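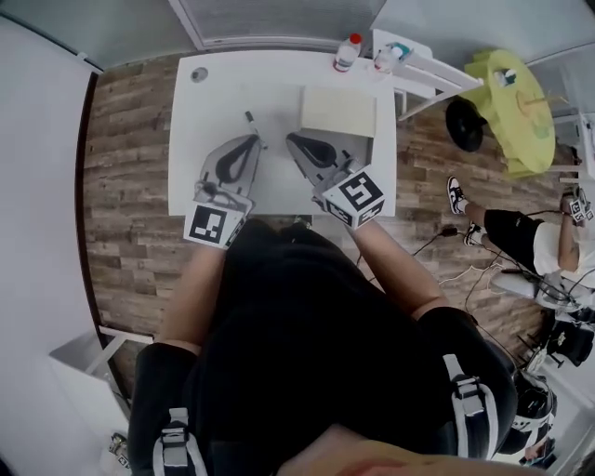
Figure 11. Operator seated at the table with both hand-held grippers held out over the tabletop. A marker cube is fitted to each gripper.

5.2 Recording demonstrations with the hand-held grippers

This section covers recording two-handed table tasks with the Grivar hand-held pair and the Kametti recorder. Complete the camera calibration in section 5.1 first.

Before you start

1. Check the faces of both marker cubes. Replace a cube if any face is scratched, stained or lifting at a corner.
2. Press each cube onto its mount until the latch clicks. A cube that can be turned by hand is not seated.
3. Put on the shoulder straps and close the buckles. Tighten the left and right sides evenly.
4. Sit facing the long edge of the table. With elbows bent, you should reach the work area without leaning forward.
5. Place the task objects according to the layout sheet. Items not used in the task may stay along the far edge, outside the work area.

CAUTION: Keep fingers clear of the gripper fingers while closing them. The return spring is strong enough to pinch skin.

Recording an episode

6. Open Woko on the recording computer and select the task name. Confirm that both grippers show as TRACKED.
7. Hold the grippers over the table, tips toward each other, and keep still for 2 seconds. Woko stores this as the start pose.
8. Press Record and wait for the tone.
9. Carry out the task at an even pace. Open and close the fingers fully unless the task sheet calls for a partial grip.
10. Return to the start pose and press Stop.
11. Mark the episode Keep or Discard. Discard any episode in which an object was dropped, unless the task sheet asks for recovery examples.

Repeat steps 7 to 11 until the set is complete. A standard set is 42 kept episodes. Change the object positions after every 5 kept episodes, following the next row of the layout sheet.

NOTE: Tracking is lost when a sleeve or forearm covers a cube. If Woko shows LOST during an episode, stop and discard it. Do not trim the file.

NOTE: Other marker cubes within camera view must have IDs that differ from those on the grippers. Duplicate IDs cause sudden jumps in the recorded path.

CAUTION: Route cables away from the operator's chair and feet before each session.

Export is described in section 5.3. For use with the Shih training tools, select the two-arm format.

Revised January 10, 2023. Section editor: Domenica Hubmann.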